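Wastus bay, interior finishes
Gallery 2 of the Wastus set
Text: Raquel Falcão

Surface pattern: marble, gray. Wall pattern: Cirkach, small repeat, blue. Frame and rail: aluminum.
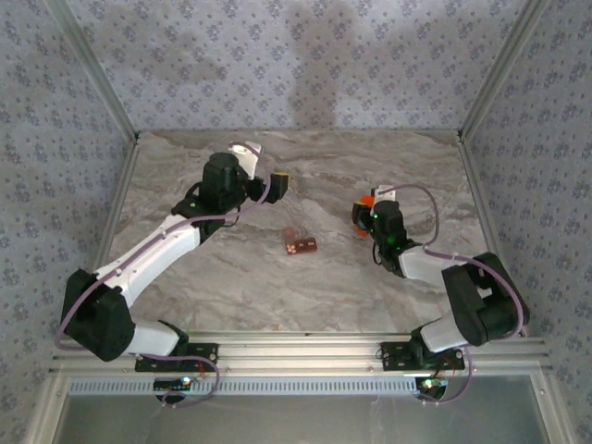
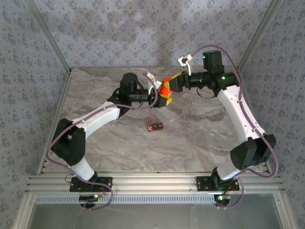
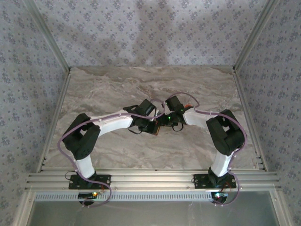 Marble-patterned surface, all three views. Wallpaper and corner posts, first view.

Notes on the surface

The marble pattern came from Cikitz in a single 98-inch length. Total area on the order was 2,352 square inches, including waste. The piece was test fitted, marked on the back, and trimmed in place against a steel rule. Two passes with a fresh blade gave a cleaner edge than one heavy pass.

The veining was set on the diagonal. A straight run was tried on paper first and made small errors in the side walls easier to see. The printed pattern has a visible direction, so any replacement has to be cut with the same end toward the back wall. An arrow is penciled on the underside for this purpose.

Adhesive was applied from the center outward and left open for 20 minutes before the sheet went down. Trapped air was worked toward the nearest edge with a felt block. A hard plastic squeegee was used on one test scrap and dulled the print, and the test scrap is kept with the offcuts.

Notes on the walls

Cirkach was picked from the Li sample book in January. The other candidate was a plain gray, which sat too close to the surface color once both samples were under the same light. With the blue, the line between floor and wall stays easy to read from overhead.

All three walls were papered before the edging went in. The back wall was hung first, then the sides, each starting at the rear corner and working forward. Pattern matching was checked at the back corners only. The front ends of the side walls carry whatever part of the repeat was left over.

Paste was kept thin. A heavier coat on an earlier sample bled through the lighter parts of the print and did not clear after drying.

Edging and posts

Thin silver edging covers the joint at the foot of the side walls. It is held by double-sided tape and can be lifted with a putty knife when the paper has to be changed. Miters were cut at the bench. The posts at the back corners were wiped with alcohol before the paper was brought up to them.

Care

Dust the surface with a dry microfiber cloth. For marks, use water with a drop of dish soap and follow with a dry cloth. No abrasive pads and no solvent on the printed face. The wallpaper takes a dry brush only.

Spare stock: one short roll of Cirkach and the marble offcuts, stored flat on the lower shelf. Reorders go through Cikitz under the Wastus account. Ask for the same print batch where possible, as the gray shifts slightly between batches.

Gallery 1: frame assembly
Gallery 3: lighting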